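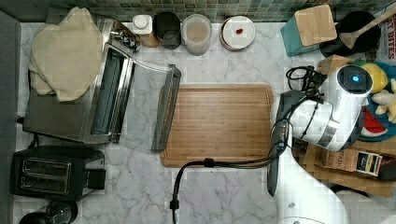
Why does a handmade tumbler cost more in the shop than one off the shelf?
Most of the price is fuel and breakages, and the visitor pays for both.

Craft and Tourism, handout 3 (V. Dalsgaard)

1. The workshop as attraction
Purero, a pottery outside Flimville, opened its doors to coach parties in January and found that people will watch a man centre clay for 12 minutes and then buy a fridge magnet. Plan the shop accordingly.

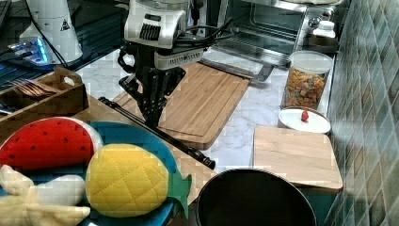
2. Seconds
Boros sells its wonky bowls at 38 per cent off. Visitors like a flaw they can point to. Beware of the workshop that starts making flaws to order; we shall meet one in the reading.

Note the two kinds of second: the kiln's fault and the potter's. Only the first gets a label.

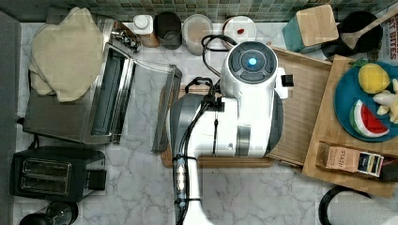 Fig. 2. Worktop, from overhead.

The Skemetti case (photocopy, both sides) covers demonstration fees. Ignore the pencil in the margin, it is mine and I was cross. 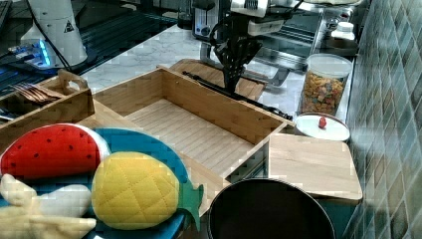

3. For the seminar
Read Skemetti as far as the table of fees. Bring one souvenir you regret buying, with the price if you can bear it.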